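Kitting by Hand: What We Learned Laying Out Parts Before Assembly
Final report, second-year workshop practice unit
Prepared with thanks to our supervisor, Gerrit Verstraete

Why we chose this topic

When our group first met in May to pick a project, almost everyone wanted to build something. We had lists of things to build, some of them quite ambitious (one of them had wheels and a trailer), and it took Gerrit a good long cup of tea to talk us round to the idea that the hour before you build something is worth a project of its own. He was very patient about it. His view was that most of the trouble he has seen in student assemblies over the years started with somebody reaching for the wrong lead, or getting to the last step and finding the harness was still in a cupboard at the other end of the building.

So this report is about kitting, meaning the job of gathering all the parts for one unit and laying them out together so the person doing the assembly can get on with it. The unit we worked with is the Jesidura, a small motor-driven teaching module that the first-years put together in their electronics block. We didn't design it and we didn't change it. We only looked at how its parts get from storage to the bench, and how they ought to be sitting when they arrive.

How the parts were stored before

The old system was one deep tub per shelf, with everything in its original bags. It had been set up with the best of intentions and it worked well enough while the module was made in small numbers. By the time we came along there were 1,731 loose items on the stores list, counting every motor, board, lead and harness, and finding a matching set meant tipping the tub out on the floor. Wires were the worst of it. A harness that has spent a term at the bottom of a tub comes out knotted to three of its neighbours, and you can lose a good part of a morning teasing them apart without stressing the connectors.

Heriberto Taipe, who looks after the stores, let us sit with him for an afternoon while he made up kits the old way. We are very grateful to him, especially as we asked a great many questions and got in the way of the door. He told us he mostly works from memory, and that the kits he makes first thing in the morning are better than the ones he makes at half past four. We wrote that down and underlined it, and a lot of what follows came out of that one remark!

The tray layout

We tried a few arrangements on the bench. The first was a long row of bins with the kit at the far end, which looked lovely and tidy but had you walking up and down like a shop assistant. The second was a stack of drawers, and we gave up on that quite quickly. The one we settled on, which we called the Dullville layout after the street two of us share a house in, puts a single kit tray in the middle with the part bins on either side of it, all of it within arm's reach of someone standing still.

Each bin takes one kind of part. Motors go in one, boards in another, and the braided harness gets a bin to itself, with the thinner wires kept away from it so the two never tangle. The middle tray is lined with a sheet of plain paper. We picked up that habit from Heriberto, and it does two useful jobs: small parts don't skate about on the steel, and a dark lead shows up clearly against the white.
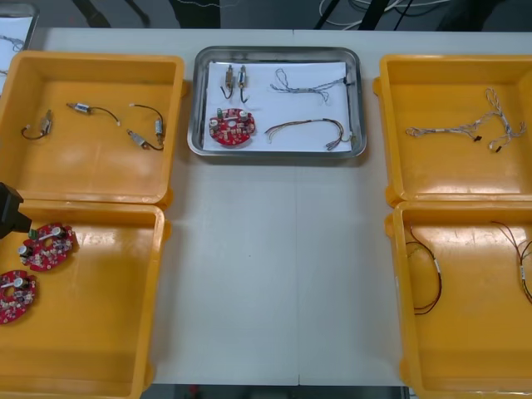 Why keep the boards and the wiring in separate bins when they end up in the same kit anyway?

Mostly to protect the wiring. A connector or a loop of wire will catch on the components of a board if they share a bin, and the natural thing to do when that happens is to pull. Keeping them apart means each part can be lifted out cleanly, and it also makes it much quicker to notice when one kind is running low.

Order of laying out

We spent longer on the order than on anything else, and we had some fairly spirited discussions about it. In the end we recommended starting with the motors, then the board, then the harnesses. Motors are the heaviest things in the kit and they like to roll, so they go down in a top corner of the paper, standing on end, with their leads brought out below. The board goes in the lower corner on the same side. The harnesses come last because they take up whatever room they please, and it is far easier to arrange a springy bundle of wire beside things that are already settled than to slide a motor in underneath it.

We should say that not everyone who tested the layout stuck to our order. Some people like to put the board down first and build out from it, and their kits were every bit as good as ours, so in the written guide we have called it a suggested order and left it at that. What did matter was keeping to the same order from one kit to the next. People who swapped halfway through a batch were the ones who came up to us afterwards asking whether they'd already done the harness.

Handling the boards

The round board deserves a section to itself, as it was the part people were most nervous about. It has a hole through the centre and it is very tempting to hook a finger through and carry it like a ring. Please don't. Hold it by the edge, thumb on one side and fingers on the other, and set it down with the component side up. The green connector is a handy landmark, and we suggest turning the board so that it sits at the top each time. It makes no difference at all to the board, but a person checking a batch of kits can then run their eye along and see straight away that they match.

Boards should lie flat in their bin with a bit of space between them. It is better to top the bin up often than to fill it. We were a little careless about this in our first batch and had to inspect every board for scratches afterwards, which was nobody's favourite evening.

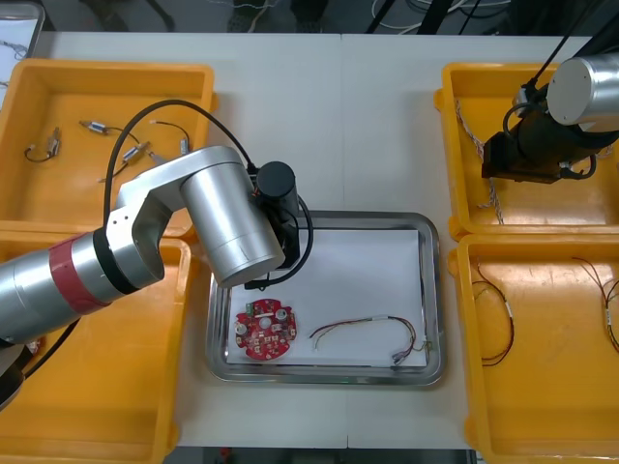
Figure 2. A circuit board and a loose wire harness on the paper-lined kit tray, with the orange part bins on both sides.

What we measured

We kept our measurements simple. Over the project we laid out 404 kits in all, first from the tub and then from the bins, and a second student checked each one against the parts card before it was passed. Of the kits made up from the tub, 158 passed on the first check with nothing missing, nothing extra and nothing tangled. The kits made up from the bins had 11 faults between them, and most of those were a missing thin wire pair. Those wires are light and they cling together, so you can pick up what feels like one and find you have two, or put down what you thought was two and find only one on the paper.

We didn't time every kit, and looking back we wish we had. Our impression is that the first few from the bins were slower, while everyone got used to where things lived, and that it picked up nicely after that. An impression isn't a result, though, and Gerrit has rightly asked us not to dress it up as one.

Things that went wrong

Our labels were a disappointment. We used the Hetau paper tags that were already in the stores cupboard, and they lifted at the corners within a few days. We also ran a short trial with rigid dividers, cut to a drawing by a former student named Štefanec, so that every part in the kit tray had its own compartment. It is a really clever piece of design and we wanted very much for it to work, but the harness compartment had to be so large that the tray no longer sat comfortably between the bins. We have put the dividers back in the cupboard with a note in case a later group is working with a part that has less wire in it.

Recommendations for the next group

Line the kit tray with fresh paper at the start of each batch, and keep a few sheets under the bench.

Give the thin wire pairs a second look before you pass a kit.

Coil the braided harness loosely and never fold it. If it springs open again on the paper, let it.

Do your checking in the morning if you can possibly manage it.

The parts card and the suggested order are both in the stores folder, along with a blank tally sheet. Heriberto has spare copies if the folder has gone wandering, and he would like the good scissors back, please, whoever has them.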